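Plosdale Automation Forum > Maintenance and Setup > Humanoids and Hands

Thread: Hand loses the black rotary on the cabinet station

zukwood_cell2
We run a fixed humanoid upper body in front of a two-door control cabinet. Task is operating the door controls on command: push buttons, selectors, and the black rotary at the bottom right. Buttons are fine. White lever selectors are fine. On the black rotary the fingers close, the wrist turns, and in 5 of the last 58 cycles the knob stayed where it was while the fingers slid around it. Right hand only. Finger pads were replaced in November. Controller logs no fault. Where would you start?

torque_and_tea
Pads. New pads are thicker than worn ones and your closing position was taught on the worn set. If you run position control on the fingers, the contact point has moved. Reteach the grasp.

zukwood_cell2
Retaught the same day the pads went on. Current limit on the fingers is 35 percent, same as before.

barbieri_retrofit
35 is low for a knob with a firm detent. A lever gives you a moment arm and a knob doesn't. That explains why the selectors work at the same setting. I would raise it in small steps and log the slip count at each.

torque_and_tea
Disagree. Raising the current covers up a bad approach and wears the tendons. We had a Tikton hand that went through a set of thumb cables that way. Check wrist alignment first. If the wrist roll axis is off the knob axis, the fingers walk off during the turn no matter how hard they squeeze.

barbieri_retrofit
Nobody is proposing to run it at 100. But fine, alignment first, then current. It costs one evening either way.

panelbuilder_k
Is the rotary near the bottom of the door? Low targets put the forearm at an angle most people don't teach for. What does the hand look like when it is on the knob?

zukwood_cell2
Bottom row, to the right of a white lever switch. Head camera, hand on the knob:
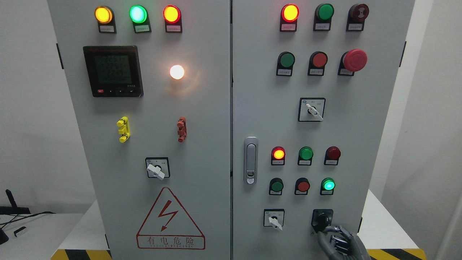
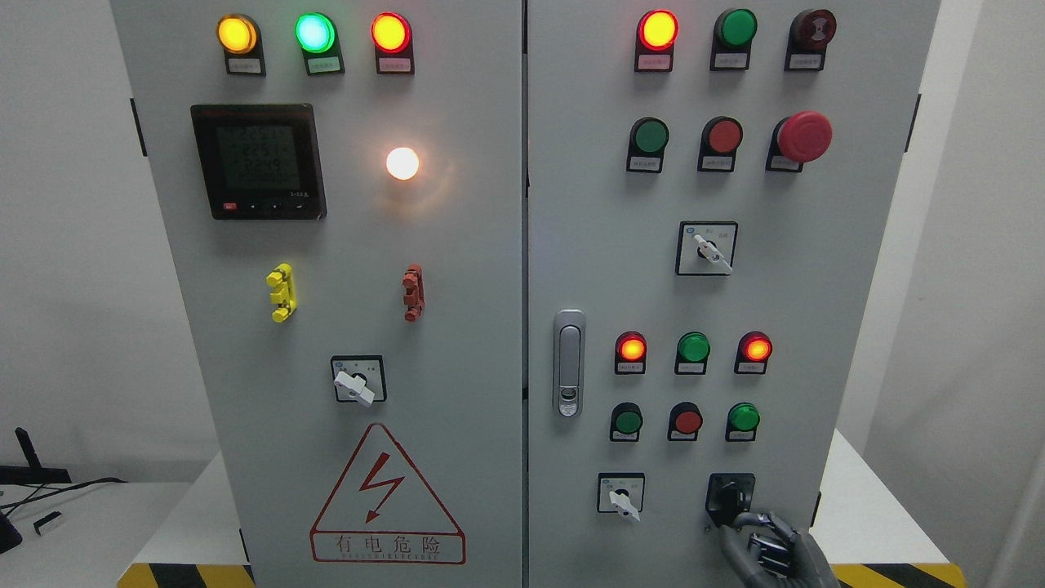

Head calibration was last done when the cabinet was installed. The station has been moved once after that, for floor work, and put back on its marks. I assumed the marks were good enough.

panelbuilder_k
I would not assume that. Marks on the floor give you position to a few millimeters at best and tell you very little about rotation. A small yaw error at the base won't bother a push button. It will bother anything you have to turn. Procedure we use:

1. Isolate the cabinet supply and lock it off. Put the arm in hand-guiding mode.
2. Fit a rigid pointer to the wrist flange in place of the hand.
3. Touch three points on the door face, as far apart as the arm allows, and record them.
4. Fit a plane and compare its normal to the one stored in the work frame.
5. Touch the center of the rotary and store it as its own point. Don't offset it from another control.
6. Refit the hand, torque the flange screws, rerun the tool offset.

Keep the door latched for all of it. A door that sits proud of its seal will give you a different plane every time.

torque_and_tea
Agree with all of that, and add a backlash check on wrist roll before refitting the hand. Also teach the turn with a short pause after closing, so the fingers settle before the wrist moves.

zukwood_cell2
Ran it. Stored plane was out in yaw, and the far side of the right door was 12 mm closer than the frame said. New frame loaded, rotary stored as its own point, pause added. Current left at 35. No slips in 58 cycles.

barbieri_retrofit
You changed the frame and the pause together, so you can't say which one did it. Take the pause out and run the same count again.

zukwood_cell2
Fair. It goes on the list for the next service window. The pause stays in until then.

panelbuilder_k
Put the three touch points in the maintenance sheet with their values. Anyone who moves the station can then recheck before restarting it.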